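How to clear out a home office and dispose of old equipment

Updated 06/02/2023

A spare room used as an office fills up slowly. Paper goes into drawers, cables go into boxes, and the old printer stays on the shelf after the new one arrives. This guide sets out a way to empty the room over one weekend, sort what is in it and get the unwanted things to the right place.

Before you start

Book your disposal first. Most council tips now want you to reserve a slot, and in April the good ones go quickly. If you are using a private collection, ask what they will and won't take. Many will not touch paint, batteries or anything with a gas canister in it.

You will need:

Strong boxes, all one size if you can get them
A roll of rubble sacks
Sticky labels and a thick marker pen
A cross-cut shredder, or a confidential waste sack
A screwdriver set
Small bags for screws and fittings

Measure any large furniture before you agree to give it away. A desk 75 cm deep will not go through a 70 cm doorway without being turned on its side or having its legs taken off. We had to take the door off for ours.

Step 1: Empty one wall at a time

Do not pull everything into the middle of the room. Pick the wall furthest from the door and clear that completely before moving on. Wipe the shelves while they are bare.

Make four groups as you go: keep, give away, recycle, and destroy. The last group is for papers and storage devices that hold personal details. Keep it in a separate box with a lid so that nothing from it ends up in the ordinary recycling.

Step 2: Deal with the paper

Paper takes longer than anything else. Allow a full morning for a four-drawer filing cabinet.

Keep current insurance documents, property deeds, wills, birth and marriage certificates, and pension letters. If you are self-employed, check how long you must hold on to your tax records and keep them together in one labelled box. Guarantees for things you no longer own can go, as can instruction booklets that are available online.

Bank statements, payslips and anything with an account number should be shredded. Home shredders overheat, so feed in a few sheets at a time and give the machine a rest when it slows down. If you have more than two drawers of it, a paid service is worth the money. We used Latano, who supplied the sacks and sent a certificate by email when the job was done.

Step 3: Furniture

Office chairs are hard to give away unless they are in good order. Check the gas lift, the castors and the fabric before you offer one. Charities will usually refuse upholstered items that have lost their fire label.

Flat-pack desks rarely survive being taken apart twice. Solid wood desks do, and they sell. Ours was a Flirna with two pedestals, and it went to a neighbour's son for homework.

Filing cabinets can go in the metal skip at the tip. Take the drawers out first and carry them separately — a loaded cabinet is far heavier than it looks.

Step 4: Lamps, cables and batteries

Keep one spare of each cable you still use and let the others go. Wind each one loosely, tie it and put a label on it. Cables count as small electricals, so they must not go in the household bin.

Fluorescent tubes and low-energy bulbs have their own container at most sites. Wrap them in newspaper for the journey. Tape over the ends of any loose batteries and keep them in a plastic tub.

Step 5: Computers and printers

Copy anything you want from an old computer before you do anything else. Open a few of the copied files on another machine to check that they work. Sign out of your accounts, then wipe the drive using the reset option or a wiping program. Deleting files by hand is not enough.

If the machine will not start, remove the drive and deal with it separately. Switch off at the wall, unplug every lead and lay the tower on its side on a firm surface with the panel facing up. Make a note of which fittings you undo. There is no need to open the power supply, and you should not try.

Some recyclers will accept a tower that is partly stripped and some will not, so ask before you begin.

Desktop tower with the side panel off:

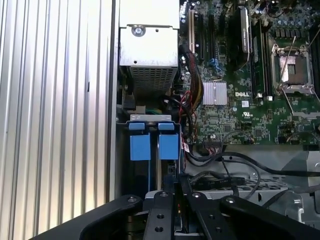
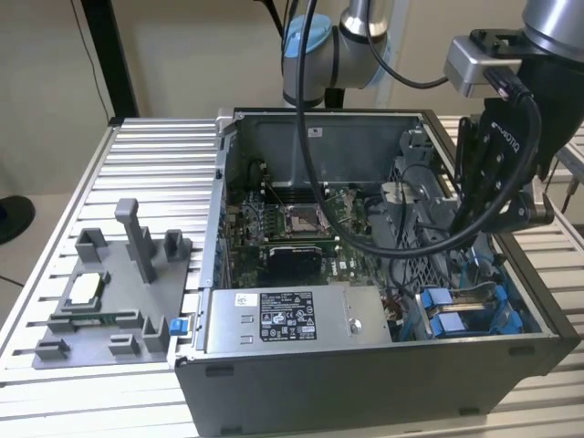
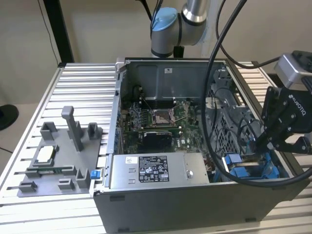

Printers should have their ink or toner taken out. Seal used toner cartridges in a bag, as the powder marks carpets and is very difficult to shift. Many makers run a free return scheme for empties.

Step 6: The trip to the tip

Load the car in the reverse order of the skips if you know the layout of the site. At Girach the electricals are by the entrance and the metal is at the far end, so the cabinet went in first. Take proof of address. Vans and large trailers often need a permit, and this can take several days to come through.

What it cost

Confidential waste and van hire came to £75. The desk brought in £70. New shelving from Barros is on order and is not included here.

Step 7: Putting the room back

Leave the room empty overnight if you can, and do any filling or painting now. Put back only the furniture you need, then plug in the computer and lamp before you decide where the desk should stay. Sockets are never where you remember them.

Label the archive boxes on the short end, so the writing shows when they are on a shelf. Write the contents and the year they can be thrown out. Keep the lidded box for papers to be shredded, and empty it when it is half full.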